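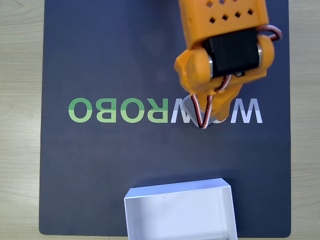
Setting up the pick-and-place task takes one club session if the arm is already calibrated. Put the navy mat flat on the table and keep it square to the edges, because every saved position depends on it. The open white box goes below the row of big printed letters, and the arm reaches in from the opposite side. Tape the mat down at the corners once you're happy.

Next, check the servo cable. Move each joint by hand with the power off and make sure the loops have enough slack and don't catch on a bracket.

Open Grurkel and load the Anum profile. Set the speed to 40 for your first runs. Save a start position, a grip position and a drop position, in that order. Lift the gripper 15 mm before any sideways move or it will drag.

Run the cycle slowly and write each miss in the log. Golnar Shojaei's group needed 38 tries to get a clean drop, so don't rush.

When you finish, park the arm, then switch off. Send your saved file to Rostam Mohammadi before the next meeting.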